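The night the right arm forgot it was holding something

My job in August was to get two arms to put plastic bottles in a bin. I have a degree. My mother tells people I work in robotics, and I have stopped correcting her tone.

We'd been running overnight for a fortnight when the right arm picked up a bad habit. It would grip a bottle, lift it nicely, then report its own fingers as empty and refuse to go any further. The log for the worst night has 554 of these. Réka reckoned software. I reckoned cable, mostly so I could go home while she looked at the software. 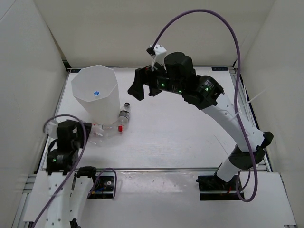

Same bench in both, and the purple cable on the right arm is my chief suspect.
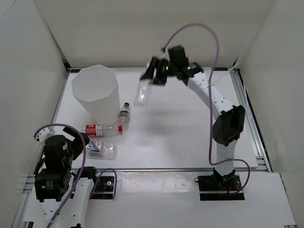

What it was, as far as we can tell

The cable was strapped to the long link with enough slack for a polite reach and not much more. Stretch the arm out with the wrist rolled over and the plug took the strain. The gripper dropped off the bus for a moment, came back, and woke up convinced it had never held a bottle in its life. I know the feeling.

Fixing it took 9 minutes. Finding it took two days and most of a friendship. We re-routed the cable, fitted a new plug, and Réka made the arm stop dead and complain if the gripper goes quiet, where before it just carried on guessing.

I still haven't trimmed the zip ties. Rasha has asked twice. She got one in the forearm last week and described its colour to me at some length.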